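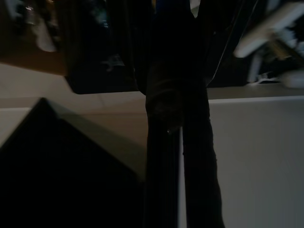
Small stuff is the slow part of any clear-out. Furniture gets carried, clothes get bagged, and then there is a layer of brackets, clips, rings, cards and cables left on the floor. These tips are for that layer. They work for a closet, a workbench or the corner of a room where things get set down.

## Start on the floor

Lay out a dark mat and tip everything onto it. White clips and silver bits stand out against black, and a mat can be picked up by its corners afterward to catch the crumbs and screws. A yoga mat is fine, or an old car mat turned over. A bedsheet bunches up and hides things.

Keep the mat close to a wall so you only have to reach from one side. If there's a door nearby, check that it can still swing before you spread out.

Take out fabric first. Cloth bags, scarves and dust covers have small parts caught in the folds, so shake each one over the mat and fold it somewhere else. Svenja Haberkorn wrote in after finding the missing foot of a Zaven shelf inside the hem of a curtain.

## One box, not many

- Put a single open cardboard box at the edge of the mat, on the side of your stronger hand.
- Fold the flaps outward or cut them off. Flaps that stand up get in the way every time.
- Plastic bags can go in the box as liners for the tiny things. Leave them open until you finish.
- Heavy pieces go down first, then light plastic, then cards and paper on top.
- Long rods don't belong in the box. Lay them alongside the mat and tape them together at both ends when you are done.

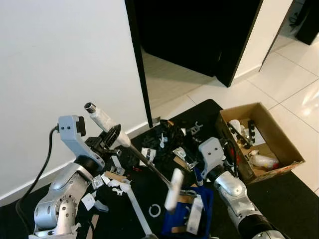 - Handled tools with long shafts go in last, head down, or in a tall jar of their own.
- Write the month on the side of the box. If it says December and it's now summer, look through it again.

## What to keep

Brackets and the screws that fit them should be kept together or thrown out together. A bracket with no screws is still useful if the holes are a standard size. Test one with a screw from the drawer before you decide.

Clips are worth keeping if they still spring. Squeeze each one and let it go. Cracked plastic goes in the trash, since glue won't hold on a part that bends.

Plain rings and caps are the hardest to judge. Most come off bottles, blinds or lamps. Set them in a small dish for 20 days, and if nothing in the house turns out to be missing a ring, let them go.

Cables get a label at the plug end. Masking tape folded over on itself is enough. Coil them loosely and use a twist tie – tight winding near the plug is what breaks them.

## Storing it

Shallow drawers beat deep bins for parts this size. The Minami drawer unit has six drawers and fits under most benches. The Bemine one is cheaper but the drawers come all the way out if you pull hard. Imelda Dagdag uses muffin tins inside a plain dresser drawer, and they slide well enough on a strip of felt.

Line each drawer with something pale if the parts are dark, and something dark if they are pale.

Vacuum the mat last, with a piece of old stocking over the nozzle.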